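Informe de avance al organismo financiador
Programa de reacondicionamiento de equipos informáticos, sede de Drumirport
Período: segundo trimestre de ejecución, con cierre en febrero

1. Estado general

Durante el período informado, el taller de Drumirport recibió 97 ordenadores de sobremesa procedentes de las oficinas municipales de Clistthorpe. De ellos, 69 han superado la revisión completa y se encuentran listos para su entrega a los centros beneficiarios. Los restantes permanecen en distintas fases de diagnóstico o se han destinado al aprovechamiento de piezas.

El plan de trabajo aprobado preveía cerrar el trimestre con la totalidad del lote revisado. El retraso obedece principalmente a la recepción tardía de la segunda entrega, que llegó al almacén sin el inventario correspondiente y obligó a registrar los equipos uno por uno. La coordinadora del taller, Drita Karagiannis, estima que la diferencia quedará absorbida en el trimestre siguiente sin modificar el presupuesto.

2. Trabajos sobre la memoria

La ampliación y sustitución de memoria ha concentrado la mayor parte de las horas de banco. Los equipos llegan con configuraciones dispares, y en muchos casos los módulos se habían instalado sin atender a la correspondencia entre ranuras. El procedimiento vigente exige abrir la caja, retirar los módulos existentes, limpiar los contactos, comprobar el estado de las pestañas de sujeción y volver a montar únicamente memoria verificada.

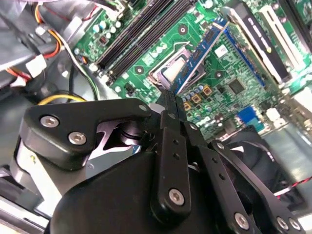
Se ha insistido en que los módulos se manipulen siempre por los bordes y en que no se apoyen sobre la placa base ni sobre el zócalo del procesador durante el cambio. Tras el montaje, cada equipo pasa una prueba de memoria de tres ciclos; cuando aparece un error, el módulo se aparta y se repite la prueba con otro de la misma capacidad. Los resultados se anotan en la ficha del equipo, que acompaña a la máquina hasta su entrega.

3. Suministros y proveedores

La empresa Dervishi ha servido la pasta térmica y las pilas de placa dentro del plazo convenido. El pedido de módulos de memoria a Tesero sigue incompleto – falta la última partida – y se ha solicitado por escrito una nueva fecha de entrega. La partida de material fungible presenta un saldo disponible de 1000 euros, que se propone trasladar al próximo trimestre.

4. Incidencias

Tres equipos presentaron daños en la palanca de retención del procesador y no se consideran recuperables. Sus fuentes de alimentación y discos se han incorporado al almacén de repuestos.

5. Previsiones

Para el próximo período se prevé concluir la revisión del lote pendiente e iniciar las entregas. Ntombi Ngubane, responsable de la relación con los centros, remitirá el calendario de distribución junto con las actas de recepción. Queda pendiente de respuesta por parte del organismo financiador la autorización del traslado de saldo indicado en el apartado 3.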